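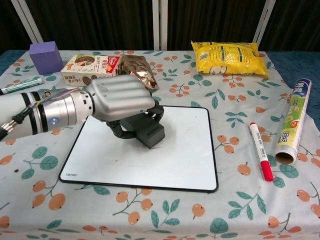 Biscuits, snack bags, cling wrap and a white board on one table.

Call for participants: does a message board on the table do anything for the table?

Grandia is looking for 40 households in and near Rurbridge to take part in Leltier, a three-week study of the kitchen or dining table and the stuff that collects on it. We pay $100 per household. Please read the whole page before you write to us. The last call went out in May with a shorter text, and too many people signed up thinking we were going to come over and organize their pantry. We are not.

What we are trying to find out

Anyone who has looked for advice about a messy table has met the board. Put a small white board where everybody sits, the advice goes, give it a marker, write down what belongs there and what has to be put away, wipe it clean at the end of the day and start over. The people who sell boards are very sure about this. So are the people who write books about tidying, a few of whom also sell boards.

We have our doubts. A board is one more flat thing on a table that already has a packet of biscuits and a roll of cling wrap on it. It comes with a marker, and a marker is one more thing to lose. We went looking for decent evidence that families with a board clear their tables more often than families without one, and what we found was mostly before-and-after pictures with a bowl of lemons in the second one. Someone bought the lemons for the picture, we suspect.

We could be wrong. Several of us have boards at home and two of us would be sorry to see them go. That is a feeling, though, and we would like something better before Grandia prints another word on the subject in its household guide.

Who we want

Households with at least two people who eat, snack, work or do homework at the same table. One of them has to be an adult who can sign the form.

A table that gets used. If yours has a runner and candlesticks on it all year, good for you, but there will be nothing to record.

A normal supply of packaged food. We are interested in half-finished bags and boxes because those are what people argue about: is it food, is it trash, whose is it, why is it still out. If your household buys only in bulk and decants everything into jars, we would ask you to sit this one out.

People who are messy and fine with it. We have plenty of the other kind. Last time the applicants were so heavily tilted toward people who already own a label maker that we had to start again.

Renters, owners, roommates, three generations under one roof, all fine. Tables can be any size or shape and may have a cloth on them or not. Folding tables count. A kitchen island counts if you sit at it. The hood of the dryer does not count, and yes, it was asked.

Who should not apply

Professional organizers, and anybody who sells, designs or reviews storage products, boards, markers or erasers. Employees of Grandia and their families. People planning to move, remodel or host a wedding during the three weeks.

Also anybody hoping to be improved. We make no promise of that kind and we will be a little suspicious if you report it on the second day.

What you would do

Half of the households get a board and a marker for the table. The other half get nothing except the log sheets. You don't get to pick, so please don't write to us asking for a board "if possible." If your household already uses one, tell us on the form, since we need a few of those too, and we will ask you to put it in a closet or keep it where it is depending on the group you land in.

Every evening, one person spends eight minutes on the log. That means writing down what is lying on the table, what has been sitting there since yesterday, and whether somebody moved anything that day. Plain words are enough. "Open bag of chips, my brother's" is a good entry. "Miscellaneous" is a bad one, and so is "the usual."

Then there is one question at the bottom of the sheet about whether there was a disagreement over the table. You can answer yes or no and leave it there. You may also go on at length, and in the trial run people did.

Please don't clean up for the log. We know everybody says this and everybody cleans up anyway. The log sheets have a box you can check to say that you cleaned up for the log, and we would much prefer an honest check mark to a table with nothing on it but a fern.

At the start and the end of the three weeks you come by our room at the Garrido building for a sitting of under an hour. You will be at a table with ordinary things on it, and asked where each one would go at your house and who would put it there. There are no right answers and we are not timing you. Most of the snacks are there to be sorted and not to be eaten. There is coffee in the hallway, which has been described to us as hot.

About the things on the table

Applicants ask about this more than about the money, so some notes.

Why snacks? Because a snack bag has no obvious home once it is open. A plate goes to the sink and nobody needs a board to tell them so. A bag of something crinkly, folded over twice, can live on a table for a week.

Why cling wrap? It belongs in a drawer, everyone agrees that it belongs in a drawer, and in the trial run it was out on the table more often than the salt. We have no explanation. If the board turns out to get the cling wrap back into the drawer we will say so in print and apologize to the board people.

Why a foam cube? It is an object that hardly anyone has a rule for. People have firm views on biscuits. We wanted something they would have to think about. You are welcome to tell us it should be thrown out, which is a popular choice.

And the pattern on the cloth? We like it. It has little orange fruits on it. One applicant wanted to know if it was chosen to calm people down, and the answer is that it was what we had.

What we pay, and when

$100 per household, by check, after the second sitting and once we have your log sheets. Missing an evening or two will not cost you anything. A whole week missing will, and a whole week filled in afterward with the same pen and the same handwriting slant will be noticed.

If you are put in the board group you may keep the board and the marker. We have not decided whether that is a gift.

Bus fare to Garrido is paid back on the day. There is parking behind the building but it fills up before lunch, and the sign that says it is free for visitors is out of date.

What happens to your answers

Your log sheets are stored under a household number. The form with your name and address is kept separately and shredded when the checks have cleared. We will quote from the open comments in the write-up, with anything that would identify you taken out. If you don't want to be quoted at all, say so on the form and you won't be.

No maker of boards, markers, wrap or snacks is paying for any part of Leltier. Two offered. One of them wanted to see the questions first, which settled it.

The results will be in the household guide whichever way they go, including if they come out as a shrug. A shrug is what we would bet on at present. If you think we are wrong, please apply, and bring your cling wrap habits with you.

How to apply

Pick up a form at the front desk of the Garrido building or ask for one by mail from Grandia, Rurbridge, marked Leltier. The form is two pages. On the second page there is a space for you to describe your table as it is right now. Do it standing next to the table, please, and not from memory. People's memories of their own tables are extremely flattering.

Forms must reach us by July 27, 2018. You will hear back either way. If we get more suitable households than we have places, we will draw names, and the rest go on a waiting list in case someone drops out after the first sitting.

Households that took part in the trial run cannot take part again, even if the table has gotten worse.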